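Setting the rules before the first grasp

By Natália Teixeira
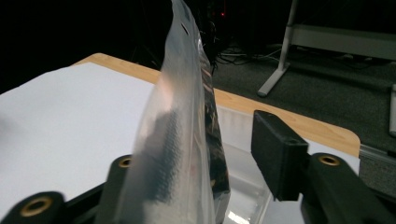
Most written rules for handheld gripper work at Nindonach fit on one page, and the page has been through several versions. It covers the table, the objects and the person holding the tool. Packaging gets the longest section. A stand-up pouch has one cloudy side and one glossy side, the hanging hole is up at the narrow tip, and seams and creases run down its length. The rule is to bring the fingers in on either side of the pouch, with the pads facing it, and close slowly. Squeezing fast makes a soft package fold, and then the next attempt starts from a different shape.

The table rules are short. A plain white sheet goes down first. Containers stay on the sheet, inside the border of the table. Cables belong on the floor, away from where the operator stands.

Gredance, a contract site that works to the same page, adds a time limit. An operator records for 60 minutes and then takes 15 minutes off. Sessions that run past the limit are marked and reviewed separately.

The Komard edition, issued on 2nd January, changed how failed grasps are handled. They used to be deleted. They are now kept and labeled, and a batch of 800 recordings can't be closed until each one has a label. Neves, which receives the batches, sends back any that arrive without them.

The next edition will cover gloves and sleeves.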